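July 2026

Slept badly again because of the heat and got up before it was light. I made coffee and drank it standing at the kitchen window. The street was quiet except for the delivery truck at the bakery. I have been in Itivville long enough to know the driver leaves his engine running, and I have stopped being annoyed by it.

I want to write down where the garden stands, as I didn't do it last summer and then couldn't remember in the fall what I had planted where.

The beans

The pole beans are finally producing. I planted them along the back fence where the peas were. The seed was Rekance, a flat green kind that the woman at the garden store recommended for hot summers. They sulked all through June and I nearly pulled them out. Then we had those few days of rain and they went up the strings very quickly. I picked a bowlful before breakfast, ate some raw, and froze the rest. The leaves near the bottom have holes in them. I looked for beetles on the undersides and didn't find any, so I am blaming slugs and have put out a dish of beer.

The strings are too thin. They cut into the stems when it is windy. Next year use the heavier twine from the shed, the brown roll, and tie it to the top rail and not to the nails.
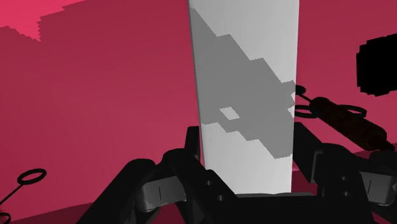 The tomatoes

Mixed. The Nasen plants by the garage are taller than I am and covered in green fruit, none of it turning yet. The three in pots are much smaller and two of them have the black patch on the bottom of the fruit. I read up on it last night and most people say uneven watering, which is fair. I skip days and then flood them. I am going to water the pots morning and evening for the rest of the month and see if the new fruit comes in clean.

I took the side shoots off all of them before it got hot. My hands were green and smelled of it until lunch, even after the dish soap. I also tied up the one that fell over on Saturday. The stem had bent but not split, and it looks fine.

The rest

Lettuce has bolted, all of it. I left one plant to go to seed and put the others on the compost. Cucumbers are just starting. The zucchini I have nothing to say about, there is too much of it. I left a bag on the neighbors' step and I suspect they will leave it on mine.

The Jacquet rose has black spot again. I cut off the worst leaves and put them in the trash and not the compost. It had 8 flowers open today, the dark ones that fade to pink at the edges. I cut two for the kitchen table.

Around noon it was too hot to be outside so I came in, pulled the blinds, and lay down for a while with the fan on. Read a few pages of the library book and put it aside. It is due back soon and I don't think I will finish it. The author keeps stopping the story to talk about the weather, and I have enough weather. 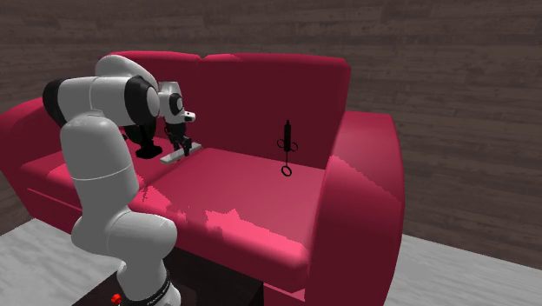 In the afternoon I went through the water bill. It came to 475 dollars for the quarter, more than I have ever paid here. Some of that is the garden and some of it must be the toilet that runs. I took the lid off the tank and bent the float arm down a little, and it has been silent for the past few hours. If it starts up again I will buy the replacement part. I have also been thinking about a rain barrel for the downspout at the back corner. The hardware store has a plain green one with a tap. It would need something to stand on, and I still have the cinder blocks from the old step.

Supper was beans with butter and garlic, a boiled egg, and the end of the bread. Afterward I watered everything, pots first. The ground under the tomatoes by the garage was dry further down than I expected, so I let the hose run there while I swept the path.

To do this week: thicker mulch on the tomatoes, more beer for the slugs, measure the downspout, return the book. Order garlic for planting, as the good kinds were sold out last year by September. Call about the gutter.

Still warm at bedtime. Both windows open and the fan on low.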